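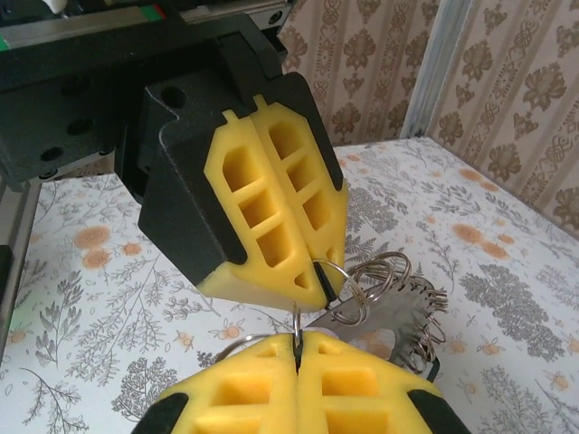
Stastberg Household Textile Repair Program
Progress report to the Hegarty Fund
Reporting period: second quarter of the grant
Submitted by: Sumathi Acharya, program lead
Date: 3 Apr 2020

1. Status

The program is on schedule for workshop delivery and behind schedule for the written repair guide. Spending is under budget. One change to the work plan is requested in section 6.

2. Workshop delivery

The work plan called for 26 evening workshops by the end of March. We delivered 27. The extra session was a second run of the zipper replacement class, which had filled before the posters went up. All sessions were held in the ground floor room at Stastberg. Each lasted two hours, with a break for tea.

Topics followed the order in the proposal: hand sewing and buttons, patching, darning, hems, zippers, and basic machine care. Darning was moved ahead of hems after the first month, as participants were already bringing in socks and sweaters. Machine care was the least attended topic. Several people told the instructors that they did not own a machine and saw no use in the class. We will fold the most useful parts (needle choice, thread tension, cleaning out lint) into the hems class and drop the separate session.

The last two sessions of the quarter were run with participants working from home and the instructor on a video call. Patching could be taught this way without much difficulty. Darning could not. The instructor was unable to judge thread tension from the call, and most of the practice pieces puckered.

3. Items repaired

The proposal set a target of 1,600 repaired items for the full grant year. The log stood at 1,000 at the close of the quarter. An item is logged once, at the time it leaves the room, regardless of the number of repairs made to it. Items taken home unfinished are not logged. We do not follow up on whether those were completed, so the log understates the work done.

Pants and jeans are the largest category, followed by knitwear. Coats take the longest. Linings in particular need more table space than we have, and one coat can occupy an instructor for most of an evening. Starting next quarter, coats will be accepted by appointment only.

4. Materials

Thread, needles, and interfacing are bought from Jindham on a monthly order. Deliveries were on time until March, when the order arrived without the heavy thread used for denim. A credit was issued. The missing thread was bought locally at a higher price and the difference is shown in the expense sheet.

Donated fabric continues to exceed what we can store. We now accept only cotton, wool, and denim, washed, in pieces larger than a pillowcase. The sorting shelves were relabeled to match.

5. Repair guide

The guide is drafted through the chapter on hems. The zipper chapter needs new drawings. The first set showed the zipper foot on the wrong side of the teeth, and the error was found only after layout. The illustrator has the corrected notes.

Layout is being done in Dromia, which handles the fold-out patch templates better than our previous software but exports them at the wrong scale unless the page size is set by hand. We have written down the steps so that the templates can be reprinted by whoever holds the files next year.

6. Requested change

We ask to move the unspent room rental from March to the printing line. The amount would cover heavier paper for the templates, which tear along the fold on the current stock. No increase in the total grant is requested. A reply before the May print order would allow us to include the change in the first run.

7. Next quarter

Finish the zipper chapter and send the full draft for review.
Prepare mailed practice kits for patching and buttons.
Hold darning classes until the room can be used again.
Service the four oldest sewing machines.

The expense sheet and attendance log are attached separately.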